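Ticket 52 – Folded tops come out with a crooked neckline
Product: Trellden folding guide, soft jersey section
Status: Open
Logged: 19 Apr 2023 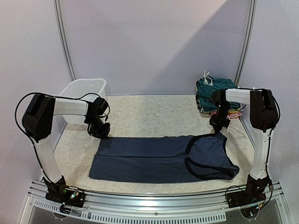
I followed the guide as written, and I'm not convinced it was ever tried on a sleeveless top. Step 2 says to fold lengthwise and "line up the sleeves." There are no sleeves. I used the armholes instead and the trim ended up bunched on one side.

What I tried:

Flat table, fabric smoothed by hand first. Fold line came out straight, neckline end still crooked.

Same again, but pinching the top edge right at the neck binding and pulling it out a little before the next fold. Better. Not good.

Tredeck shelf board as a folding template. Made no difference that I could see, and the top slid around on it.

Reply from support: Please check that the garment is fully dry and matches the size chart on page 3.

It was dry. The size chart lists T-shirts and dress shirts, so I don't know what I'm supposed to match it to. I also doubt size has much to do with it. The binding is stiffer than the jersey, so it goes its own way while the rest lies flat.

Reply from support: Some customers get good results with Ekitz fabric clips.

Maybe so, but the guide says no extra tools needed. I borrowed 3 clips anyway. They held the neckline and left dents in the jersey – I'd call that swapping one problem for another.

Still waiting on:
– a corrected step 2 for tops without sleeves
– whether the Bosman drawer layout assumes the neckline faces up or to the side

Please don't close this as solved. The last one was, and it wasn't.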